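Subject: Re: [Loltbridge Tidy] Folding T-shirts on the bed

Leopold Eberhard wrote:
> I've got 14 T-shirts in one drawer and can't find any of them.
> Do you fold on a table or on the bed?

On the bed, Leopold, every time! I did 18 last night and loved it — so much room to spread out. Lay each one front up, pull the sleeves out, smooth from the collar down, then sides in and fold up in thirds. Stand them in the drawer on edge and you'll see every colour at once.

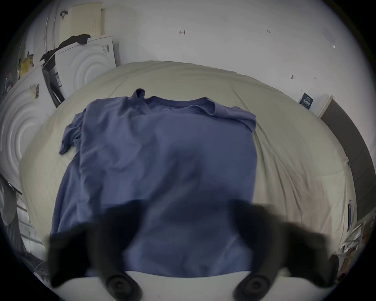 Blue crew neck, right sleeve still to be pulled out.

Do try the five smallest first, they go quickest. Jumpers next, please!

Dauda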